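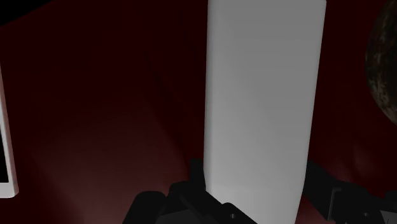

## 4. Checking the grasp estimator in simulation

Do this section before you trust any number the Carnov planner prints. The planner reports a confidence for every grasp, and the confidence is usually high. It was high in July too, when half our replays ended with the block on the floor.

1. Start the simulator with the Onddale scene file and load the wrist view.
2. Set the random seed to 3768. Other seeds will run, but your results won't match the reference log.
3. Move the arm to the pre-grasp pose and pause. There should be a fingertip on each side of the block. If the block runs out of the bottom of the view, leave the camera where it is.
4. Open the **Contact** panel and read both finger values. Write them down before you go on.
5. Run `estimate --samples 500`, then again with `--samples 4000`. Compare the two widths.
6. If they differ by more than 2 mm, stop and go to section 6.
7. Close the gripper and lift. Save the log whatever the result.

**Note:** A fingertip that looks as if it touches the block in the wrist view may not be touching it. Go by the contact values. The older Nikolaidis viewer draws its own contact marker from the mask, so it will happily agree with a bad mask.

**Note:** The estimator assumes parallel sides. On a block that narrows towards one end it fits an average width, and the confidence doesn't drop to warn you. Set `taper: true` by hand. The release notes claim this is detected automatically; I haven't managed to make it happen.

**Caution:** Black fingers against a dark background are a weak spot for the segmenter. Check the mask outline on the outer side of each finger before step 5. A smooth outline can still be in the wrong place.

**Caution:** Don't copy the simulated closing force to the Hutdale cell. Friction in the scene file is a guess, and a generous one.

Send logs that disagree with the reference to Velimir Angelovski, with the scene file attached. Screenshots of the confidence score are no use to him.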